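Recording clean demos with the hand-held gripper

This page is for new members of the Jorwood robotics club. Read it before your first session on the clear box task. Heike Haberkorn keeps the master copy, so send corrections to her.

1. Check the finger pads. Press each one with your thumb. If it slides on its holder, glue it again and leave it for 40 minutes.
2. Pull off loose fibers with tweezers. Don't cut into the felt.
3. Open and close the gripper fully, five times, before you press record.
4. Come in low and slow, with the fingers open. Clear plastic is hard to judge by eye, so watch the corner and the bottom edge - those show up best. 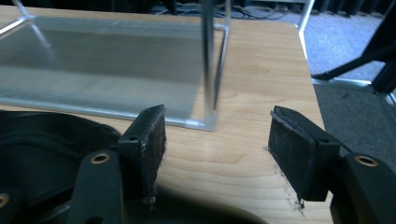

Fingers open, approaching the near corner of the acrylic box.

5. Close until both pads touch, then wait one second before you lift. Starting the lift early was the most common fault in our October set. We recorded 362 demos and had to throw out 83.
6. Set the box down flat and open the fingers all the way before you back off.

Stop the recording after each try, even a bad one. Mark bad tries with an X in the log and keep going. Save everything to the Renum folder under your own initials - the training script skips files without them.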